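Nimix Suture Practice Set
Stock no. 2334
Supplied by Wallcombe Training Supplies

A boxed set of needles, thread and basic instruments for learning and keeping up interrupted skin closure. It is used by veterinary and nursing courses and by people practising at home between classes. For training only. Nothing in the box is sterile and none of it may be used on a patient.

In the box
20 curved needles with dark thread attached
Needle holder, straight
Toothed forceps
Stitch scissors
Clamp-down board with non-slip feet
Printed card showing three knots

The practice tissue is not included. Most courses buy their own from a butcher, and the board will hold a piece up to the size of a dinner plate. Synthetic pads are listed separately under Skoryk.

The thread is dark so that each knot and its cut ends are easy to see against the tissue. For a short closure, place the stitches close together and bring the edges just into contact. Slight puckering is common when starting out and usually means the knot has been pulled down too hard. Leave the tails long enough to pick up with forceps, and let them lie to one side of the wound line.

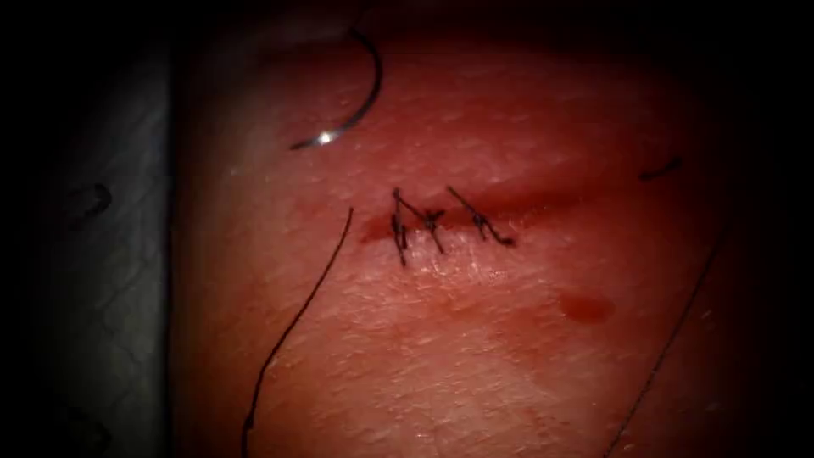
Marichka Symonenko wrote to us that she would like the thread sold by itself, as her group gets through the needles slowly but wastes a lot of length on tying. She also finds the dark colour much easier to follow than the clear thread she had before. Loose thread is now stocked in 600 cm reels, and it fits the eyed needles in the Skulavach range but not the ones in this set.

Care
Wash the instruments in warm soapy water after each session and dry them with the jaws open. Put used needles in a sharps tub. The board can go in a dishwasher on the top rack.

Ordering
Single sets are sent by post. Colleges ordering for a whole year group should ask for a written price and allow extra time in February. Spare needles come in packs of 20, and the bulk carton holds 3000. Unopened sets can be returned, opened needle packs cannot.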